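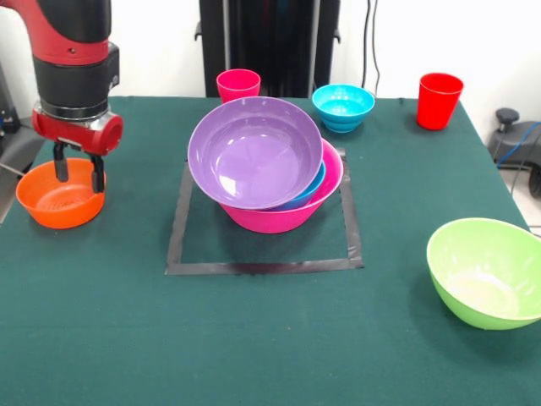
Ticket: planner marks nesting task done too early
Project: Trultach
Opened by: Ah-rin Yang
Assigned to: Jhonatan Correa
Status: open, reopened once

January 7, 2023, first entry (Ah-rin)

Since the Jelik update the planner reports "stack complete" when I don't believe it has any right to. The release note says the new nesting check is reliable in clutter. I would like to know whose clutter. Our table has bowls and cups in several colours, and half of them hide each other from the side.

I reran 50 logged episodes through the checker. It called 46 of them complete. Going through by hand I disagree with 6 of those, and I was being generous. 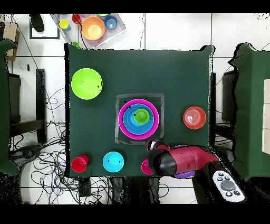
Reading time: 2 minutes

Reply (Jhonatan)

Is it the checker or the colour segmentation? From the head view I get magenta, blue and green nested on the mat, and the segmentation gets those three right. There's also a lime green bowl at the upper left, so "green" is a bad label to key on. Please try splitting the two greens in the config before blaming Jelik.

Reply (Ah-rin)

Split them. Same result. I also raised the point threshold to 2,000 as the Lida docs suggest, and all that did was make it slower. I don't see how a bigger number fixes a bowl the camera can't see. 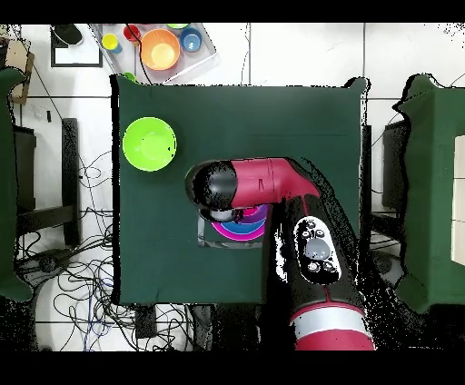

Head view, gripper above the stack. Purple bowl partly hidden.

With the arm over the mat the checker still returns a confidence for the innermost bowl. It should return "unknown". My guess is that it carries the last good value forward and never says so.

Reply (Jhonatan)

Possible. Gkikas does the same with stale poses. I'll look at the cache. Could you add a side view with a tall stack? I want to see what it makes of a cup in the middle.

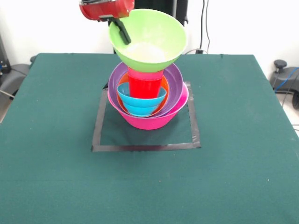 Side view, light green bowl on top of the stack, red cup under it.

Reply (Ah-rin)

Added. The checker says "released" for the green bowl. I can't tell from the still whether the fingers are holding it or letting go, and I doubt the checker can either. It doesn't read finger width at all, I went through the code.

Next:
- Jhonatan to turn off the cache and rerun the same episodes
- Ah-rin to feed finger width into the release test
- leave the threshold at its old value

Not closing this on a restart and a good run. We did that in September.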